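Hi Kyung-hwa,

July 2021 update on the Triven oral history project, as promised, and a bit longer than last time (sorry, there's a lot to tell!).

We now have 60 interviews recorded, mostly former mill workers and their kids. The Brorkine sessions went so much better once we moved them to mornings. People were rested, the coffee was fresh, and one lady brought her sister along, so we ended up with two life stories in one sitting. I've typed up everything from the first batch, 232 pages in all, and I'm still fixing place names that everybody spells their own way.

Money is fine. We've got $515 left in the travel line and I'd like to move it over to transcription, if that's okay with you. The long interviews are eating up my evenings, and I'd love to pay our typist for a few more hours. 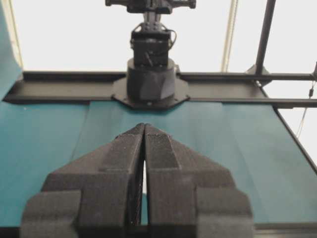 *The two dark fingers, close up, with just a thin gap between them.*

On the slower side, four families still haven't sent back their release forms. I've called them all and I think it's mostly a matter of finding a pen. Until the forms come in, those recordings stay off the website. The Jeon neighborhood map is behind too, partly my fault, because I kept adding streets to it.

Next up is the listening evening in October. The Zulano library has given us the big room for free, and they'll even put out the chairs! I'm picking short clips now, and the one about the flooded dance hall is going in no matter what anyone says.

Could you let me know about the travel money before I book more typing?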